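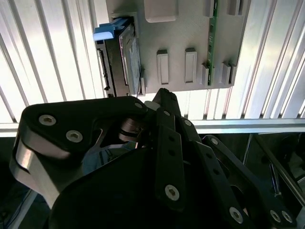 Gray panel on the slatted wall: 2.5-inch drive with the blue pull tab at left, green board at right.

Thursday, May
Lies Lambrechts

Spent most of the morning on the panel and I'm fairly happy with it, which I did not expect after last week! The drive stands upright in its slot with the connector strip running down the left side, and the light blue tab sticks out past the edge of the panel, so you can get hold of it without poking at anything else. I had wanted the tab at the bottom. Wenness talked me out of it in their notes on the first layout and they were right, it's much nicer up there.

The slot itself is the third version. First one was too tight (I scraped the side of a perfectly good drive), second one let it lean. Took a hair off the inside walls, printed again overnight, and now it goes in with a small push and stays put when I knock on the panel. The little gray retaining tab near the lower end of the drive is the one from the Prastness drawing, only a bit shorter. If anybody reprints it, use the short file — the long one catches on the corner and you end up swearing at it.

The green board took longer. It's so narrow that the clips have to sit just right, and I moved the left one twice before lunch. I'd still like a softer edge on both of them. Ilie has a bag of thin felt strips in the drawer under the bench, and I may try a bit of that tomorrow before I go and redraw anything.

Tried the pull on the drive by hand, 16 times in a row. No sticking, though the last few felt looser than the first, so the slot may be wearing already. Want to get to 200 before I say anything about it to Gutetti, who keep asking about 2,000 and then, in the same email, 4,000. One thing at a time, please.

Other bits:

The raised blocks in the middle stay where they are for now, one slightly higher than the other. I know it bugs people. Lining them up means new holes and I'm not drilling this panel again.

Light off the slats is strong on the right side. Fine for working, annoying for reading a small label, and I caught myself tilting my head like an owl. Maybe turn the lamp a little toward the door.

Need more of the short screws. Also whoever has the small flat file, I'd like it back, it lives in the tin with the tweezers.

Next: felt on the clips, rest of the pulls, then measure the slot again at top and bottom and write both numbers on the inside cover.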